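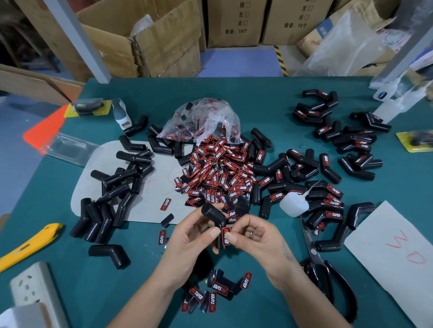
How to Winterize the Freshwater System on a Small Sailboat

22/09/2025

14 shares | 2 comments

If your boat stays in the water or on a trailer through the cold months, the freshwater system needs attention before the first hard freeze. Water left in a pump head or a faucet will crack it, and you won't find out until you fill the tank in spring. I do this every year on Rorkham, our sloop, and it takes most of an afternoon.

What you need

Nontoxic propylene glycol antifreeze, the pink kind sold for RVs and boats. Don't use automotive antifreeze, which is poisonous. Buy the jug rated to 50 below. You also need a bucket, a short length of clean hose that fits your pump inlet, a screwdriver for the hose clamps, a flashlight and some rags.

Drain the tank

Open every faucet and run the pump until it starts to spit air, then shut it off. Don't let it run dry for long. Most tanks hold a little water below the pickup tube, so open the inspection plate and get the rest out with a hand pump or a sponge. Our tank has a baffle down the middle and water hides behind it.

Drain the water heater

Turn off the heater at the breaker before you do anything else. If it is also plumbed to the engine, let the engine cool first. Open the pressure relief valve, then the drain at the bottom. Ours drains into the bilge and it is slow. Leave both open until nothing comes out, then close them.

Bypass the heater

You can fill the heater with antifreeze, but it wastes a lot of it and the taste hangs on for weeks. Take the cold inlet hose and the hot outlet hose off the heater and join them with a barbed fitting. Label the hoses. I skipped that in my first year and had hot water coming out of the cold side until May.

Pump the antifreeze through

1. Disconnect the hose between the tank and the pump at the pump inlet.
2. Put your short hose on the inlet and drop the other end in the jug.
3. Turn on the pump.
4. Open the faucet farthest from the pump, cold side first, and let it run until it comes out solid pink. Then do the hot side.
5. Work your way back to the closest faucet. Include the cockpit shower, if you have one.
6. Pour a cup down each sink drain.

Watch the jug so the pump doesn't suck air. When you finish, turn off the pump, open a faucet to let the pressure off, and close it again.

Don't forget the small stuff

Filter housings crack easily. Unscrew the bowl, dump it, throw out the cartridge and put the bowl back on empty. If you have a foot pump in the galley, it draws through its own line and needs its own dose — work the pedal until you see pink. Then wipe out the tank and leave the inspection plate loose so it can air.

Write down what you did and tape the note next to the breaker panel. Mine says "heater bypassed, breaker OFF." Turning on an empty heater will burn out the element.

2 comments

Nam-gil Cha
Does the deck washdown count? Mine runs off raw water.

Tae-yang Yeon
Yes, do that one too. Same method, just pull the hose on the seacock side of the pump with the seacock closed.

Share this post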